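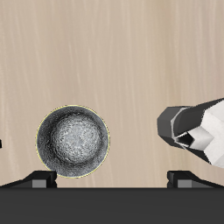 Birthe Kirkegaard

Kapitel 4
Holz lesen: Jahrringe, Fasern, Oberflächen

Nehmen Sie sich einen Moment Zeit und streichen Sie mit der Fingerkuppe über den Tisch, an dem Sie gerade sitzen. Erst längs der Maserung, dann quer dazu. Wenn der Tisch aus Massivholz ist und nicht allzu dick lackiert wurde, spüren Sie einen Unterschied, und genau dieser kleine Unterschied wird uns durch das ganze Kapitel begleiten! Er erzählt davon, wie der Baum gewachsen ist, wie der Stamm auf der Säge lag und wie das Brett sich in den nächsten Wintern verhalten wird.

In Kapitel 3 haben wir den Stamm von außen nach innen kennengelernt: Borke, Bast, Kambium, Splint und Kern. Jetzt schneiden wir ihn auf. Dabei entstehen drei Schnittbilder, die Sie am Ende dieses Kapitels sicher unterscheiden werden. Der Querschnitt (auch Hirnschnitt genannt) zeigt die Jahrringe als geschlossene Linien um das Mark. Beim Radialschnitt läuft die Säge durch die Stammmitte, und die Ringe erscheinen als schlichte, nahezu parallele Streifen. Der Tangentialschnitt schließlich bringt jene bogenförmigen Zeichnungen hervor, die man Fladern nennt und die viele Menschen meinen, wenn sie von »schöner Maserung« sprechen.

4.1 Warum es Streifen gibt

Ein Baum unserer Breiten wächst nicht gleichmäßig. Im Frühjahr braucht er vor allem Wasser in der Krone und bildet weite, dünnwandige Zellen. Das ist das Frühholz, bei Nadelhölzern hell und weich. Ab etwa Juli werden die Zellen enger und ihre Wände dicker, es entsteht das dunklere Spätholz. Im Winter ruht das Kambium, und im nächsten Frühjahr setzt die helle Zone wieder ein, oft mit einer so scharfen Grenze, dass man sie mit dem Fingernagel fühlen kann.

Bei der Fichte ist dieser Wechsel besonders leicht zu erkennen. Die Eiche macht es anders: Sie legt ihre großen Gefäße ringförmig im Frühholz an, wir sprechen daher von einem ringporigen Holz. Die Buche wiederum verteilt ihre feinen Poren über den ganzen Jahrring und wirkt deshalb viel ruhiger. Drei Arten, drei Baupläne, und jeder verlangt am Hobel eine andere Hand.

Ein Beispiel aus unserer Lehrsammlung: Die Lärchenscheibe mit der Inventarnummer 179 hat auf der einen Seite sehr breite, auf der anderen auffallend schmale Ringe. Der Baum stand am Hang und hat auf der Talseite Druckholz gebildet, um sich aufrecht zu halten. Wer aus einem solchen Stamm Bretter schneidet, muss damit rechnen, dass sie sich beim Trocknen kräftig verziehen.

4.2 Was Sie in diesem Kapitel lernen

Sie bestimmen die drei Schnittrichtungen an unbekannten Proben. Sie erklären, weshalb Holz tangential stärker schwindet als radial, und schätzen ab, nach welcher Seite sich ein Seitenbrett wölbt. Außerdem üben Sie, echte Maserung von gedruckten Dekoren zu unterscheiden, was schwieriger ist, als die meisten anfangs glauben.

Legen Sie für die Übungen eine Lupe, einen weichen Bleistift und ein Stück Restholz mit sauber geschnittener Hirnfläche bereit. Die Probe sollte mindestens 38 Millimeter breit sein, damit mehrere Jahrringe Platz finden. Feuchten Sie die Hirnfläche leicht an, die Poren treten dann wunderbar deutlich hervor. Wir beginnen mit der Fichte.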